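Ticket: Jaw width drops out on dark cloth, episodes rejected at import
Product: Floltis Collect, importer and width tracker
Hardware: Karnau hand-held gripper, wrist camera
Site: Cisoncombe, cloth bench
Project: Horrocks (soft goods handling)
Priority: Normal, raised to High on Friday
Status: Resolved, one follow-up open

Reported problem

The importer is rejecting a large share of the July batch from the cloth bench. The batch is 2,916 episodes. More than 1,000 of them fail with WIDTH_GAP and are moved to the quarantine folder. The same operators, grippers and software build were used for the June batch, which went through with hardly any rejects.

The episodes play back normally in the viewer. Pose tracking is fine from start to finish. The width trace is the only channel with holes in it. It reads well while the gripper is open and away from the table, then drops to null as the jaws close on the cloth. In most of the rejected episodes it stays null until the gripper is lifted clear.

We need the width channel. The policy is trained on pose plus width, and an episode with no width at the moment of the grasp is no use to it.

Expected: continuous width value from first frame to last.
Seen: null from the close of the jaws onwards, importer exits with WIDTH_GAP.

First reply from support

WIDTH_GAP is raised when the tracker returns null for more consecutive frames than the limit in the project file. Please send:

- the project file
- the tracker log for one rejected and one accepted episode
- the calibration file for each gripper in use
- a note of anything changed at the bench between June and July

Please do not raise the gap limit for now. The importer fills allowed gaps by straight-line interpolation, and a long gap over a grasp will be filled with a slow, smooth closing motion the operator never made. The episode will pass and teach the wrong thing.

Site response

Files sent. Gap limit is at the default.

Bench changes since June: the plain cotton squares were finished and we moved on to mixed garments and trimmings, a lot of them dark. A ring light was added on a stand. The white tabletop is the same one as before.

We had already tried the following before opening the ticket:

- Recalibrated each gripper. No change.
- Cleaned the lenses. No change.
- Swapped grippers between operators. Rejects follow the cloth, not the gripper or the operator.
- Rebooted the capture laptop. No change.

Log review, support

The tracker does not measure the jaws directly. It finds the round pivot screws on both halves of the linkage, takes the distance between the left and right sets, and looks up the width in the calibration table. It needs both sides. If either side falls below the confidence limit the whole value is returned as null.

In the rejected episode the left screws score high throughout. The right screws fall below the limit as the jaws close and the gripper comes down towards the table. Nothing is wrong with the calibration files. Both halves track normally in the accepted episode.

The exposure column in the same log shows the camera shortening its exposure sharply just before the right side is lost. Auto exposure is weighted across the full image, so a bright source at one side will pull the whole picture down.

Please check where the ring light sits relative to the gripper during a grasp, and whether the right jaw is lit by anything at that point.

Site response

Checked with the black piece with the yellow fringe, which is among the worst for rejects. At the grasp the ring light is in view on the left, and the white table below it is blown out in the middle. The left linkage and its screws are bright. The right half of the gripper is in deep shadow and the two screws on that side are dim. There is also a large black shape close in at upper right, apparently dark clothing, on the side with the shadow.
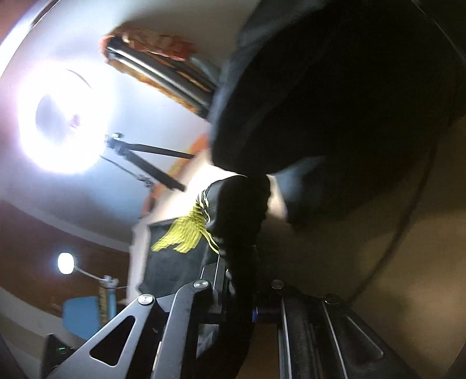
Diagnosis

Two separate causes, acting together.

1. Exposure. The ring light and the white table take up enough of the picture for auto exposure to settle on them. The dark side of the linkage is then too dark for the screw detector. Black cloth between the jaws makes matters worse, as it sends no light back on to the inner links.

2. One-sided light. With the lamp on the left, the gripper body shades its own right half. Dark clothing near the right side gives very little fill.

The June set did not show the fault with pale cotton and no ring light. We would expect a pale cloth under the present lamp to be borderline, and the tracker log for the accepted July episode bears this out: the right side dips at the grasp but stays just over the limit.

Steps given to site

Step 1. Switch the camera profile from Auto to Locked. Set the exposure with the gripper closed on the darkest piece in the tray, so that the screws on both sides can be made out in the preview. The table may clip. Clipping on the table does no harm to the width tracker, but check the pose tracker still reports good after the change.

Step 2. Move the ring light off the left side and behind the operator's working area, raised, so that it is out of the camera's view for the whole of the reach and grasp. If the stand will not go there, turn it to face a pale wall and use the bounce.

Step 3. Add a matt grey mat over the part of the table used for grasps. Avoid anything glossy.

Step 4. Keep clothing and spare garments back from the right side of the gripper where the task allows. Operators should not change a natural grasp to suit the camera. If a sleeve comes close, leave it.

Step 5. Record a short test set covering the dark pieces and run it through the importer with --dry-run. Send the summary before recording more.

Site response, Friday, 10:40

Steps 1 to 4 done. Step 2 took some moving of furniture. The ring light is now behind and above.

Test set: 19 episodes, all on dark pieces. 16 accepted, 3 rejected.

All three rejects are on long pieces, where the operator lets the free end hang over the right jaw before lifting. The cloth covers the screws on that side. Light does not look to be the cause.

Support response

Agreed. The log shows the right side lost outright with no drop in brightness beforehand. This is occlusion, and no exposure setting will recover it.

Build 3 of the tracker has a one-sided mode. The two halves of the Karnau linkage are geared together, so the position of one side is enough to give the width if the calibration was done on that side as well. To turn it on:

- install the build from the beta channel
- rerun calibration with the option "per side" ticked
- set width_mode = either in the project file

Values from a single side are written with a flag in the quality column. Accuracy is a little lower. For cloth this should not matter much, but we would leave flagged frames out of any set used for small rigid parts.

Site response, 15:15

Build installed, calibration rerun per side. The rejected test episodes now import. Width trace is continuous with flagged sections where the cloth hangs over. We compared one flagged section frame by frame with the video and the closing time agrees.

Question on the quarantined July episodes: can they be saved, or do they need recording again?

Support response

Many should be recoverable. In those episodes the left screws were tracked with high confidence all the way through, so one-sided mode has what it needs. The old calibration files have no per-side table. If the grippers have not been taken apart since July the new calibration can be applied backwards:

floltis reimport --from quarantine --calib new --width-mode either

Run it on a copy. Do not mix the output with the accepted episodes until the widths have been spot-checked on fully open and fully closed frames. If fully closed does not read zero within the tolerance in the calibration report, the linkage has been adjusted in between and that gripper's episodes should be dropped.

Please also keep the lighting change out of the filenames and put it in the metadata field bench_setup. The training side may want to balance old and new lighting when it samples.

Site response

Reimport run on a copy. One gripper fails the fully closed check. Its jaw pads were replaced and the record was not in the bench book. Its episodes are dropped and will be recorded again under the new lighting. The others pass.

Resolution

Fault caused by one-sided lighting and auto exposure, with a smaller number of episodes lost to occlusion. Corrected by locked exposure, moving the lamp, grey mat and one-sided width mode. Pad changes to be entered in the bench book and followed by calibration.

Open follow-up

Importer to report which side was lost when it raises WIDTH_GAP. At present the message gives only the frame range. Passed to development as a feature request.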